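Section 4: Storing Canned Goods in the Virkby Pantry Rack

1. Fix the rack to the wall before loading it. Each shelf holds up to 72 standard cans.

2. Set the front lip to the upper slot for tall cans, or the lower slot for short ones.
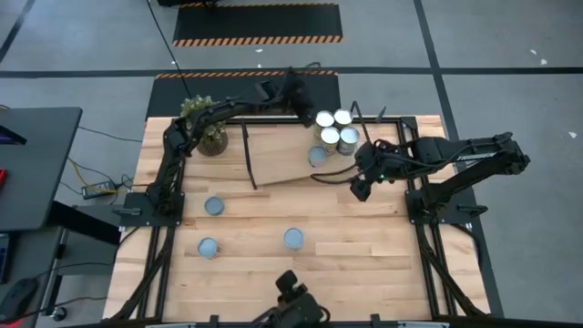
3. Load from the back, oldest date to the front. Leave a finger's width at each side — the shelf flexes slightly when full.

Caution: Do not stack cans more than 2 high on the top shelf.

4. Write the month of purchase on the lid, for example November. 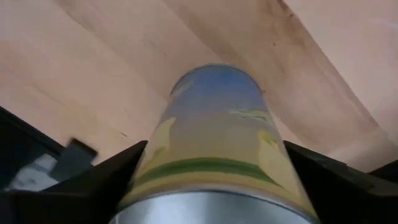 Virkby Product Support, Kitchen Storage Team

5. Check cans for dents along the seam and rust at the rim. Throw out any can that bulges or leaks.

Note: Replacement lips are part 347. Order through your dealer and give the rack width.

6. Wipe the shelves with a damp cloth and dry them before reloading.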